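Dalar: Working Rules for Hand-Held Gripper Recording in Homes
Progress report to the programme manager, second period

1. Position at the end of the period

Draft 2 of the working rules was issued to all operators in Mukport in October and has been in use since. It replaces the first draft, which was written for bench work and said very little about bedrooms, soft goods or rooms with other people's belongings in them. The work on bench tasks is finished and is not reported again.

Rivera completed the check of recordings against draft 2. The check covered 321 recordings, of which 68 failed one or more clauses. The agreed target was a pass rate of 80 per cent and the rate reached was just under 79. We do not propose to lower the target. The failures are concentrated in two clauses, both dealt with below, and both clauses are being reworded.

2. Clause 4: start position

Clause 4 requires each recording to start with the fingers fully open and clear of any object, and to hold that position long enough for a reviewer to confirm it. The purpose is to give every recording the same reference opening. Most operators meet it on hard surfaces. On beds and with folded textiles the results are less even, as cloth tends to rise towards the pads and the distance is harder to judge by eye.

The draft wording asks for "adequate clearance". Two reviewers working separately gave different results on the same recordings under that wording, and it will be withdrawn.

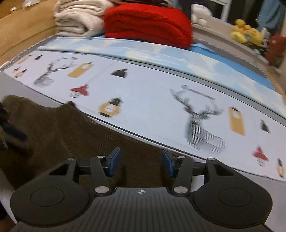

Kevin Ó Súilleabháin asked whether a fixed clearance would do any better, given that a blanket has no firm top edge to measure from. He would prefer the rule to be written around contact: if a pad has touched cloth before the start signal, the recording fails, and otherwise it stands. He also noted that a distance in millimetres invites operators to spend time measuring in someone else's bedroom, which the visit rules discourage.

We have accepted the point in part. Draft 3 will use contact as the test for soft goods and keep a measured clearance for rigid objects. The two tests will be given as 4(a) and 4(b), with the operator stating at the start which one applies. Where a task involves both, 4(b) applies.

3. Clause 7: household contents

Clause 7 covers what may be handled and what must be left alone. Under draft 2 the householder signs a list of permitted items before work starts. Anything not listed is out of bounds for the fingers, including items that are only being moved to make space.

The failures here were mostly of record keeping. Lists used general words such as "bedding", and reviewers could not tell whether a particular blanket or throw was included. Some operators read the word widely and others asked the householder again during the visit. Draft 3 will require each textile to be entered by type and main colour. A sample list has been tried on short visits and adds little to the set-up time. 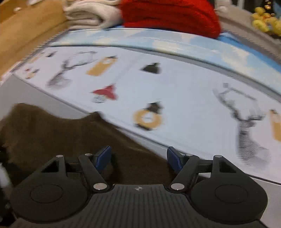

Hand-held gripper, fingers open, with brown cloth behind.

Thierry Deschamps has redrafted the withdrawal paragraph. A householder may now strike an item from the list at any point, and recordings already made with that item are held back from release until the householder confirms what is to be done with them. The earlier text covered future recordings only. This change affects storage, and Kosano will need a "held" status in its upload tool. The request has been made and a date is awaited.

4. Inspection of equipment

Pads, pivot pins and rail are to be inspected before each visit and the result entered on the equipment sheet. Draft 2 allowed a single entry per day. This was too loose where one gripper was passed between operators, and the sheet did not show who had carried out the inspection. From draft 3 the entry is made at each handover and initialled by the person receiving the gripper.
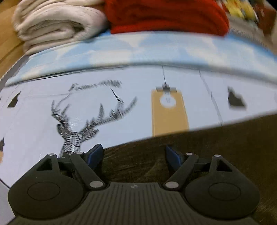

Pad wear remains the weaker part of this section. The sheet asks for "good", "worn" or "replace", and no operator has yet entered "replace". We suspect that the middle grade is being used for everything short of visible damage. Comparison photographs of pads at each grade will be added to the sheet.

5. Matters outstanding

The reviewer guide still follows the clause numbers of the first draft. It will be revised once draft 3 is settled.

The question of shared bedrooms is open. Draft 2 requires one signature per household, and we have had a request for a signature from each adult who uses the room. We are inclined to agree. It would lengthen booking, and the effect on the visit schedule has not been worked out.

No change to the budget is requested for this period. The cost of the Kosano change is not yet known and will be reported separately when the quotation is received.

6. Next period

Draft 3 goes to operators for comment in December, with comments returned to Thierry Deschamps. Rivera will repeat the check on recordings made under the new wording, using the same reviewers, and the results for clauses 4 and 7 will be given separately from the overall rate.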